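Sorting and Resetting the Wash-Up Bin: Our Term Project at the Skostitz Workshop
Student project report, submitted June 16, 2019

When our group picked this topic, a few of our classmates were kind enough to ask whether we were feeling all right, because a whole term on the subject of a messy bin does sound like a punishment. But anyone who has worked in the shared workshop at Skostitz will know the big grey bin on the bench, and will know how things gather in it. Cloths go in, sponges go in, small bits of this and that follow them, and by the end of a busy afternoon you can spend longer hunting for a clean cloth than you spent on the job itself!

Our aim was a modest one. We wanted to find out what people leave in the bin, decide what belongs there, and write a tidying routine short enough that a tired student would follow it. We started in November with a diary sheet taped beside the bench, and over 23 sessions we wrote down every item we took out. The budget was 2,000 for the year, shared with the Mikuš group next door (who were very patient with us), and most of our part went on hooks, labels and a second tub.
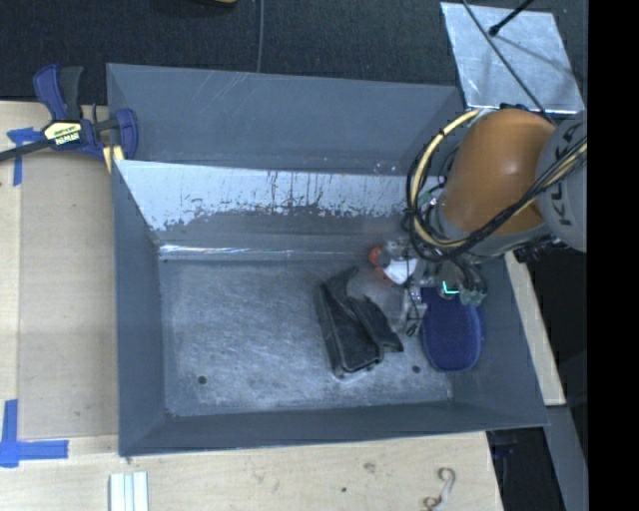 Soft items gave us far more trouble than hard ones, and we hadn't expected that at all. A hard object keeps its shape, so you recognise it from across the bench and put it back where it lives. Fabric is another story. The crumpled black piece lying on the floor of the bin is a good case, as it could be a folded cloth or it could be a glove, and those two go to different hooks. We argued over things like that more often than I'd care to admit. The dark blue oval beside it is much friendlier, being flat and a plain shape, and in our sheets anything of that sort was sorted at a glance. Small pieces, like the little orange and white ones near the top of the floor, were the ones most easily missed.

We also learned a good deal about cleaning. The floor of the bin has scuffed, chalky white marks all over it, and the pale sloping panel is streaked with dark splatters. We tried the Grallard cleaning paste on a corner and rubbed until our arms ached, with only a little improvement, so the routine now asks for a quick wipe at the end of each session and leaves the old marks in peace.

The finished routine, which we named Stistis after a long and silly lunch, has 2 steps. Lift out the fabric first and unfold every piece before deciding where it goes. Then gather the small things by hand, working from the corners inward, and wipe the floor.

If we had another term, we would try hooks in different colours, and we'd ask the evening classes to keep a diary sheet too. Our own sheets are in the folder under the bench, coffee rings and all, and the next group is very welcome to them.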